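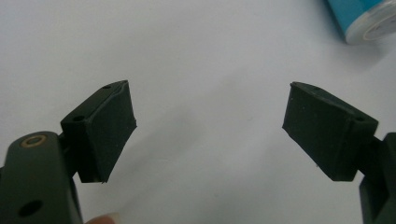 Gripper build tips – shared shop notes, part 5

Running list. Adding to it as stuff breaks. Most of this is for the hand-held two-finger gripper but the arm version uses the same fingers, so same rules.

PADS

Dust kills grip. Wipe pads with a damp lint-free rag before every session, let them dry, then go. No alcohol on the soft ones, we had a set go shiny and they never came back.

Chunky wedge pads beat thin flat ones for kitchen stuff. Mugs, jar lids, spoon handles. Thin flat ones still better for cards and paper.

Two screws per pad, always. One screw and the pad spins the first time you grab anything heavy. Snug, then a quarter turn. Stop there.

Ragged corner on a pad – trim it with a fresh blade, dont sand. Sanding rounds the edge and then it wont get under a coin or a washer.

Replace in pairs. New pad on one side and old on the other pulls everything off center. Write the month on the back in marker. Ours say January and are about due.

PIVOT HOLES

Brass bushing wherever something turns. Bare plastic is OK for a hole that only takes a fixed bolt. I skipped bushings on the first set, slop after 371 open-close cycles. With bushings the second set went to 1744 before I quit counting, still tight.

Press them in with the vise. Slow. Scrap of wood either side. A hammer will egg the hole and then you are reprinting the arm.

Too loose? Paper shim. Thin one. Glue only if your really stuck.

PRINTING THE FINGERS

Dark filament hides grease, but it hides cracks too. Check under a bright lamp, tilt it back and forth, look near the holes first.

5 walls on the arm pieces. I tried 3. Snapped at the step where the pad bolts on.

Print left and right in the same batch, same spool. Label them underneath. Mirror parts look identical at 11 at night.

TABLE

White tabletop for all testing. Dropped screws show up, crumbs show up, and you can see if the tips come down level. Dark bench is miserable for this.

Lamp high and off to the side. Shadows between the fingers mess with the camera on the Veldale rig, less so with two lamps.

Clear the middle before you start. Everything else to the back corners, far enough that an open finger wont clip it.

CHECKING ALIGNMENT

Open all the way, set it down, look straight from above. Both tips should be the same distance from the center line. Masking tape line works fine.

Close on a strip of paper. Pull. Should drag evenly top to bottom. If it tears on one side that pad is proud – back off both screws, reseat, try again.

Fingertips out from behind the base before you squeeze. Hold it further down than feels natural. Pinched mine twice last week.

PARTS

Screws and bushings are in the Grollness drawer, second from the top. If you take the last bag write it on the wall sheet. Spare pads are in the Plitell box, nearly 7 pairs left, one of them is warped so check before you bolt it on.

Adjei files on the shop drive have the newest finger. Ignore anything marked "old" or "old2". The one marked "final" is also old.

STILL TO SORT OUT

Squeak on the left side when its cold out. Dry lube helped for a day or so.

Wider pads for bowls. Started a drawing, screw spacing is wrong.

Some kind of hook so it hangs up and stops getting left on the bench with the jaws open.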